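Topping on pineapple buns slides off or goes flat instead of cracking

Asked by Raghda Zein in Baking and Bread
Viewed 514 times – 3 answers

I have been making pineapple buns (the Hong Kong kind with the sweet crust, no pineapple in them) since September and I can't get the tops right. The bread part is fine. It's soft, it rises, my kids eat it. The crust is the problem. On half the buns it slides down one side in the oven and makes a puddle on the tray. On the other half it stays put but bakes into a smooth flat shell with no cracks at all.

Dough is 300 g bread flour, milk, one egg, sugar, a little butter and instant yeast. Topping is flour, sugar, butter, one yolk, a spoonful of milk powder and baking powder. I mix the topping while the dough is rising, roll it out between two sheets of plastic, cut rounds and put them on after I shape the buns. Then they get their second rise, egg wash, and into the oven at 350.

The look I'm after is the one with raised pieces and grooves crossing between them, darker in the grooves, and a pale soft side below.

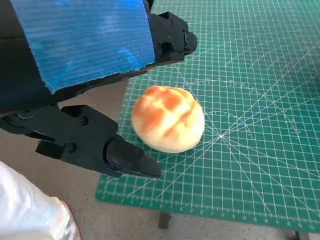 Bun with the crossed grooves, on the green mat

Things I've tried so far: less butter in the topping (it got crumbly and broke when I picked it up), more flour (same), scoring with a knife before baking (the lines closed up). My tray is a heavy Meltetti one and the oven is a plain electric with no fan. Do I need a different recipe or am I doing the steps in the wrong order?

Answer 1 – marked as helpful by 47 people
Érica Araújo

Your order is the main thing. If the topping goes on before the second rise, it sits on warm dough for close to an hour and the butter softens the whole time. Then it slides. Let the shaped buns rise bare, and put the rounds on right before they go in the oven.

What I do:

Make the topping first, before the dough. Cream the butter and sugar only until they come together. If you beat it until it's fluffy it spreads more. Wrap it and put it in the fridge for at least an hour.

When the shaped buns are nearly ready, divide the topping and press each piece flat between plastic. I use the bottom of a saucepan. The round should cover the top of the bun and come a little way down the sides, no further. If it reaches the tray it will weld itself there.

Put the rounds back in the fridge while the oven heats. Lay them on the buns cold.

For the grooves, press them in with a bench scraper or the back of a knife. You want a dent that goes most of the way through the topping, in one direction and then across. A thin cut with a sharp blade closes up, so that explains your lines disappearing. Brush with beaten yolk after you mark them. Some of it settles in the dents and those come out darker.

I would also go hotter. 350 is low for these. Mine go in at 375 for the first part and I turn it down to 350 when the tops start to color. In a slow oven the topping melts before it sets.

Answer 2
tirkudside_baker

Check your baking powder. I had flat tops for a long time and mine was old. Also granulated sugar cracks better than powdered in my experience, but I've only made these four or five times.

Answer 3
semwal_k

I agree with most of the first answer, but I put my topping on before the second rise and it works. It depends on your kitchen. Mine is cold most of the year and the topping stays firm. If yours is warm then wait.

One thing that hasn't been mentioned is the shape of the bun underneath. If you shape them loosely they spread out wide, and the topping goes with them. Pull the dough tight under itself and pinch the bottom closed so it stands up in a dome. The cracks come from the bread pushing up under the crust, and a wide flat bun doesn't push much.

Also if you want the Japanese type (melon pan) the topping is more of a cookie dough and the pattern is pressed in on purpose. The Hong Kong type is often left alone to crack however it wants. A lot of recipes online mix up the two, so check which one you have. The one with more flour in the topping is usually melon pan.

Comment from Raghda Zein, 6/14/25

Thank you all. Did a half batch with the topping chilled and put on last, 375 to start. No sliding this time. Cracks on most of them, two were still smooth, and I think those were the ones I shaped badly. Will try new baking powder next. Does the topping freeze?

Reply from Érica Araújo

Yes, flat, between sheets of parchment. Let it sit out a few minutes before you lay it on or it snaps.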